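Household manipulation (robotics)

14 comments | 185 shares

Household manipulation is the branch of robotics concerned with the physical handling of ordinary domestic objects by a machine: picking up, sorting, putting away, wiping, folding and carrying, in rooms that have not been arranged for the purpose. The term is also applied loosely to light shop-floor work of a similar character, such as kitting, tote sorting and shelf replenishment, where the items vary from one hour to the next. It is usually distinguished from industrial manipulation, in which the part, its position and the motion are all fixed in advance, and from single-purpose appliances such as robotic vacuums and lawn mowers, which move through a home but do not handle its contents.

Whether machines can yet do household chores depends on how the question is put. Individual tasks have been performed many times under laboratory conditions. Sustained, unsupervised work in an unfamiliar home has not reached the reliability expected of a domestic appliance.

Background

Fixed automation entered manufacturing well before anything comparable was attempted in the home. A welding or palletizing arm repeats a programmed path and relies on fixtures to present the work in the same place each cycle. The fixture carries much of the burden that perception and judgement would otherwise carry. A kitchen, bedroom or stock room offers no fixtures, and the objects in it are moved by people between one task and the next.

Early domestic prototypes dealt with this by restricting the room. Objects were marked with printed tags, furniture was placed to a plan, and lighting was kept constant. Results obtained in this way transferred poorly. Jardine's survey of the period describes the typical test kitchen as "a fixture with a sink in it", and the phrase is still quoted in the literature on evaluation.

Later systems have depended increasingly on learned control. A policy is trained on recorded demonstrations and maps camera images, together with the state of the arm and gripper, to short sequences of motion. The programmer no longer specifies a path for each object. The difficulty moves to the collection of demonstrations in enough variety that the policy does not fail when a tablecloth, a lamp or a type of fruit is changed.

Characteristic tasks

Tasks are commonly grouped by the properties of the material handled.

Rigid objects. Cups, tins, boxed goods and cutlery keep their shape when gripped. Grasping them is regarded as largely tractable where the object is opaque and has clear space on either side. Thin items lying flat, such as a knife on a bench or a coin on the floor, remain awkward for parallel-jaw grippers.

Produce. Fruit and vegetables are compliant, vary in size within a single kind, and bruise. Round fruit rolls when touched off centre. Leafy vegetables have no single surface to close on and can tear if held by the outer leaves. Sorting produce into dishes or trays is a frequent benchmark because it combines recognition, gentle force and placement in one short exercise.
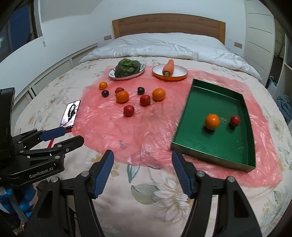
Placement is often harder than the grasp that precedes it. A piece of fruit set down on a smooth surface with residual sideways velocity will roll until it meets an edge or another piece. Controllers therefore lower the item until contact is registered, hold for a short interval, and open the fingers symmetrically. On a soft support such as a mattress or cushion, the contact signal is weak and the surface tilts slightly under load, so that the same routine tuned on a hard bench may release too early.

Deformable items. Towels, shirts, bedding and plastic film have no fixed shape, and much of the item is hidden from the camera by its own folds. Folding a rectangular towel from a known starting position has been demonstrated widely. Folding mixed laundry out of a basket is slower and less dependable. Thin film presents a further problem in that it shifts when anything resting on it is dragged, and reflections from creases can be mistaken for object edges.

Articulated objects. Drawers, doors, taps and lids constrain the hand to a particular path. Errors of a few millimetres can produce large forces, and compliant control is generally required.

Grippers and demonstration tools

Most research systems use two-fingered grippers. Hands with many joints are available but are costlier, heavier and more difficult to maintain, and the benefit for ordinary tidying has been disputed. Ribbed or textured pads are fitted to increase friction on smooth skins and glazes. Softer pads conform better but wear faster, and a worn pad alters the behaviour of a policy trained with a new one.

Demonstrations are gathered by three principal methods. In teleoperation, a person drives the robot remotely through a matched controller. In kinesthetic teaching, the arm is guided by hand. In the hand-held method, the operator carries a gripper of the same geometry as the robot's own, fitted with a camera, and performs the chore directly. The last of these requires no arm on site and can be used in occupied homes. Its chief limitations are that a person may make motions that no arm can reproduce, and that the operator unconsciously corrects for slips in ways that the recording captures only in part. Two-handed versions are used where one item must be steadied while another is moved.

Vainio and Tikkanen compared hand-held and teleoperated recordings on a produce-sorting exercise and reported that the hand-held sessions were quicker to collect but needed more filtering before training. Their Kuusisto set comprises 3458 demonstrations gathered in private residences, with the support surface deliberately varied among tables, floors, counters and beds. Nurmi has argued that variation of this kind matters more than total volume once a set passes roughly 1000 demonstrations, although the claim has not been tested across a wide range of tasks.

Shop-floor work

Light industrial sites fall between the factory cell and the home. Aisles and bench heights are known, but the stock is mixed and people work nearby. The Illgate trial, carried out at a parts depot, used 2 mobile arms to return loose items from a sorting bench to labelled bins. The trial ran from February until the end of the same summer. Throughput was below that of an experienced employee, and the arms were retained for the evening period, when the bench was otherwise unstaffed.

Horrocks, who reviewed the trial, attributed most stoppages to conditions outside the grasp itself: bins pushed back from their marks, packing material left among the parts, and items stacked so closely that no finger could be inserted between them. A second installation at Clustard reduced these stoppages by repainting the bin outlines and adding a shallow tray for unsorted stock. Critics noted that this amounted to a partial return to the fixture.

Evaluation

Published success rates are difficult to compare. Some authors count a task as complete if the object reaches its destination by any route, including after several attempts. Others allow one attempt only. The time taken is not always reported, and a chore that occupies a person for a minute may occupy a machine for a quarter of an hour.

The Pindeck protocol was proposed to address these inconsistencies. It specifies that the object set and the room be withheld from the developers, that each human intervention be logged along with its cause, and that damage be recorded separately from failure. Under the protocol, a bruised plum placed in the correct dish is scored as a success with damage. Adoption has been uneven, partly on account of the labour involved in inspecting every item after each run.

Reliability compounds across a chore. A machine that places each item correctly 99 times out of 100 will still make frequent errors in clearing a full kitchen, and an error early in the sequence may obstruct the remaining steps. Recovery from error is accordingly treated as a capability in its own right, and recent demonstration sets include deliberate drops and misplacements followed by correction.

Current status

Tabletop sorting, simple wiping and the loading of dish racks with known crockery are generally considered achievable under supervision. Laundry, bed-making and cooking from raw ingredients are considered partial. Tasks involving stairs, heavy lifting, hot liquids or the care of persons remain outside the scope of most domestic programs.

Cost is a separate constraint. Even where a task is technically feasible, the price of a mobile arm and its servicing is high relative to the value of the labour saved in a single household. Several authors therefore expect shared or institutional settings, including hotels, laundries and residential care kitchens, to adopt such machines ahead of private homes. Jardine disputes this on the ground that institutions impose stricter hygiene and insurance requirements than householders do.

See also: Grasp planning; Mobile manipulator; Learning from demonstration; Teleoperation

14 comments | 185 shares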